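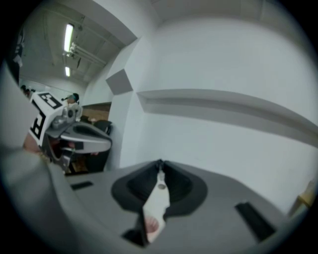
Praller Book Repair Club · Joseph Street Library, back room

Fixing a loose hinge on a hardcover

Quick version, full handout is with Padmavathi Rodrigues. Takes up to 2 hours, mostly drying.

You need: PVA glue, a thin knitting needle, wax paper, a bone folder, something heavy.

Stand the book on its tail, covers open a little. Look down the spine. Gap between the cloth and the text block? Thats the hinge gone. If pages are falling out too, stop, different job, see the February sheet.

Coat the needle in glue. Thin coat. Slide it down the gap, twist, pull out. Same from the other end. Wipe drips right away.

Close the book. Run the bone folder along the groove, both sides. Wax paper inside each cover, tight up to the hinge.
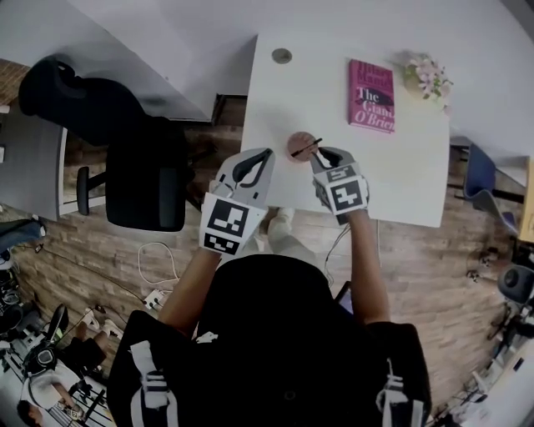
At the table, with a Hilary Mantel hardcover.

Weight on top, leave it alone. Overnight is better if you can.

Paper jackets come off first and go back on last. Dont use the Tadetti glue stick, too dry for cloth. Spare wax paper in drawer 87. Put the lid back on the glue pls.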